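Fabric covers for countertop ovens: are they worth the bother?
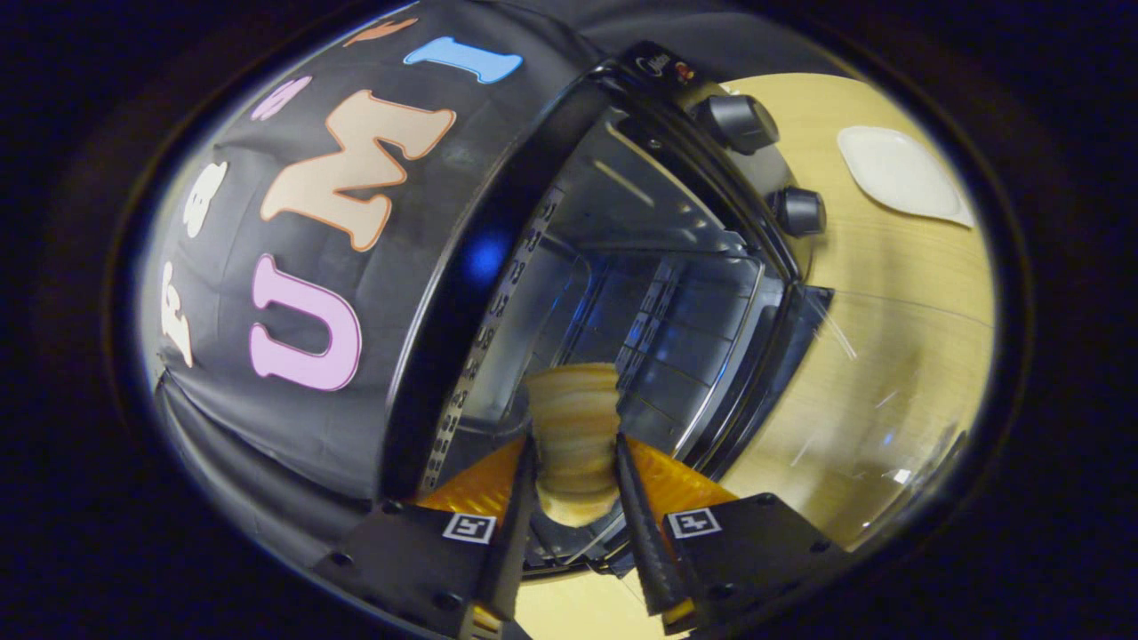 Do you need a fabric cover on a toaster oven?

You can manage perfectly well without one. A cover keeps dust and splashes off the outside, and that is all it does. It has to be well away from the oven whenever the oven is hot, so if you use yours every day you may find the cover spends more of its life on the back of a chair than on the appliance.

I have been rude about appliance covers for years and I'm only slightly less rude now. My grandmother had one for the toaster, one for the mixer and one for the radio, and as far as I could tell she spent Saturday mornings washing covers so she wouldn't have to wipe three machines. Still, people keep asking me, and there are kitchens where a cover makes some sense. A black one with big pastel appliqué letters is at least more cheerful than the beige quilted sort.

When a cover earns its place

If the oven sits next to the hob, frying fat settles on it as a sticky film, and the film catches dust. Wiping that off a flat metal top takes a minute. Getting it out of the vents and from behind the knobs takes a lot longer, and there I'll grant that cloth helps. The same goes for an oven used once a fortnight, or one kept in a holiday cottage or a garage kitchen.

If yours is in use most days, I'd skip it. Yanti Goh wrote in after my October page to say she has had the same cover for years and wouldn't be without it. She also says she bakes at weekends and not otherwise, so I think we agree more than she believes.

Heat, and the thing that worries me

Household fabric has no business on a hot oven. I don't care what the label says about heat resistance. The top and sides of a small oven get far hotter than people expect, and the vents need clear air. Pushing the cloth up or folding it back to get at the door is fine while you are cleaning a cold oven. For cooking, take it off altogether and put it in another part of the kitchen.

Unplug first, then wait. I leave mine until the metal feels like the worktop under my palm. Bent Kjærgaard says twenty minutes will do. He may be right about his oven, but it's no use as a rule, as it depends on what you cooked and for how long.

Don't store trays on top of the cover either. Someone will switch the oven on without looking.

Measuring for one

Shop sizes are close to useless. "Standard" means whatever the maker had on the cutting table. Measure your own oven with the door shut, and include the knobs and the handle in the depth, as those are what the cloth snags on. Allow a little ease all round. A tight cover is a nuisance to get on and you will stop using it.

I tried one from Prelora that was supposed to fit anything. It fitted the bread bin. The Kirkegaard one was better cut but had a lining that crackled, and I couldn't find out what the lining was made of, so back it went. A plain cotton one made at home is cheaper and you know what's in it.

Washing it without ruining the letters

Appliqué is where most covers go wrong. Pale letters on a black ground are asking for trouble in a warm wash, because the black lets go of its dye and the pink and white pick it up. Test an inside seam with a damp white cloth before anything else. If colour comes off, wash by hand in cold water, quickly, and don't leave it to soak.

Turn it inside out. Use a small amount of ordinary liquid detergent and no softener. Dry it flat, and press from the back over a towel if the edges of the letters have started to curl. Loose edges want catching down with a few stitches straight away. Fabric glue is sold for the purpose and I have never had it last beyond the second wash.

Nanna Bergmann swears by vinegar in the rinse to "set" the black. I've tried it on two cloths and saw no difference whatever.

Cleaning what's underneath

A cover does nothing for the inside, and I suspect it encourages people to forget the inside exists. With the oven cold and unplugged, open the door fully and lift out the wire rack. Soak the rack in hot water and washing-up liquid while you see to the rest.

Glass door: a paste of bicarbonate of soda and water, left for a while, then wiped off with a damp cloth. You'll need to wipe it several times over, which the internet never mentions when it praises bicarb. Keep paste and scourers away from any printed numbers or markings. Print rubs off more easily than you'd think, and a soft damp cloth is enough there.

Knobs: a cloth wrung out hard. Never spray at them. If the manual says they pull off, pull them off and wash them; if it doesn't say so, leave them be and go round the base with a cotton bud.

Walls: grey reflective linings scratch, so no wire wool. I also leave oven spray alone in anything this small. Þórey Østergaard disagrees with me and has 80 comments under her post to back her up, none of which told me how they got the smell out afterwards.

Crumbs: empty the tray if there is one. Do it over the bin and not the sink.

What I'd spend

Very little. An old tea towel over a cold oven keeps off the same dust as a bought cover. If you like the look of the thing, or somebody has stitched you one with letters on, then use it and enjoy it, and take it off before you make toast.

Next page: descaling kettles, and whether lemon does anything.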